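Home Stories Poems Archive Submit About

The Ferry to Droncombe

My uncle left me a boat, and I want to say right away that I get seasick in a bathtub, so you can imagine how I felt when the letter came. It was from a lawyer named Ajith Varma, who had lovely handwriting and a habit of underlining the bad news. The boat was called the Clavarine. She was moored at Plarkamholm. She owed the harbor 2,861 in back fees (underlined twice), and I had until the end of July to pay up or take her away.

I hadn't seen my uncle in years. He used to send me postcards of lighthouses with one line on the back, things like "Good soup here" or "Lost a tooth, don't tell your mother." I loved those cards! I never once wrote back, and I thought about that the whole train ride up, with my forehead on the window and a cheese sandwich going warm in my bag.

Plarkamholm is one street and a hill. The harbor office was at the bottom of the street, next to a store that sold rope and birthday cards, and the woman at the desk looked at me for a long time before she said anything.

"You've got his ears," she said.

I said thank you, I guess, and she handed me a key on a cork float and pointed out the window at the ugliest boat I have ever seen. She was the color of old mustard. Someone had patched the cabin roof with what looked like a road sign, and there was a kitchen chair bolted to the back deck, facing the wrong way, so whoever sat in it would only ever see where they'd been.

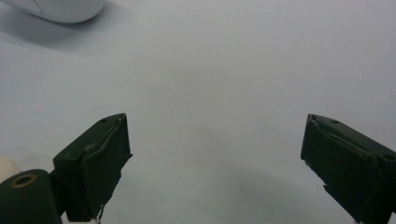
I slept aboard that night, or lay down anyway, and listened to the ropes complain. Around four in the morning I gave up and made tea and went through his cupboards. Maps, mostly, and cans of peaches, and a shoebox full of letters addressed to me that he'd never mailed. I put the lid back on the box and carried my cup out on deck. The fog had come down so thick that the water had vanished, and what I had in front of me was a smooth, pale gray-white blank like a bare tabletop, a little brighter up toward the right, with one tiny dark speck low down near the middle. I watched that speck until my tea went cold. It grew a bow, and then a man, and then a voice that wanted to know if I was going to Droncombe.

"Why would I go to Droncombe?" I yelled.

"Because it's Thursday's mail and he always takes it," the voice yelled back, and then, after a minute, "Took it."

His name was Menon and he had the other boat. He pulled alongside and tossed a canvas sack over my rail like I'd already said yes. He told me the crossing was easy, you kept the bell buoy on your left and you didn't argue with the tide. My uncle had done it for years. They paid him hardly anything, and on the island they paid him in eggs.

I told Menon I got sick in bathtubs.

"So did he," said Menon. "Why do you think the chair faces backward? He said it helped."

Well, I laughed so hard I spilled what was left of the tea down my sweater. Then I cried a bit, and Menon got very interested in his engine until I was done.

We went over together, me following his stern light with both hands on the wheel and a bucket between my feet. I used the bucket. I used it more than once, if you must know, and I said some words to my uncle that I won't put down here. But the fog thinned as we went, and there was the bell, on the left where it should be, and after it a row of white houses with their lamps still on. An old man in slippers was waiting on the dock for his mail. He took the rope from me and tied it off without asking who I was, and then he went and got the eggs.

I ate 4 of them, fried, in a stranger's kitchen, and kept them down!

The shoebox I saved for the ride back. Menon towed me so I could sit in the chair, and I opened the first envelope with Droncombe getting smaller over the top of the page. It was dated the summer I turned nine. All it said was, "Bought a boat. Terrible idea. You'd like her."

I called Mr. Varma from the harbor office that afternoon and asked him if the fees could be paid in installments. There was a long pause on the line, and I'm pretty sure I could hear him underlining something.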